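**Drimlow** is a comparison trial of hand-held grippers, the kind a person carries in the hand to record grasps that a robot arm will later be asked to repeat. The first round was run in June with the Nandgate finger set, and the Chaudhary controller was added afterward, which made the logs a good deal easier to read. The idea is a friendly one – put the tool among ordinary household odds and ends, and see how the pads get along with them. 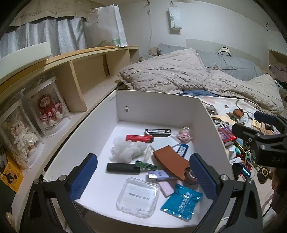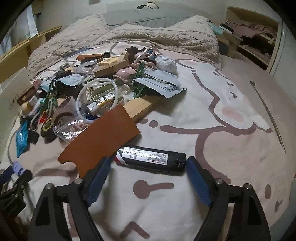
Black grippers with blue pads, working over small household items.

Drimlow Handbook, vol. 2, p. 47

Across the trial 3,731 grasps were logged, and 3,404 of them were kept for scoring. Rounded things like tape rolls and cylindrical containers are scored apart from flat cards and soft packets, as a pad that does nicely on one may be quite clumsy on the other. The rival Rovwood fingers were given a shorter run of 2,000 grasps, so the two sets of scores are best read side by side with a little patience.

Pad wear is noted at the end of each session – a small chore, but a useful one. See also: *Rovwood fingers*, *Pad wear*.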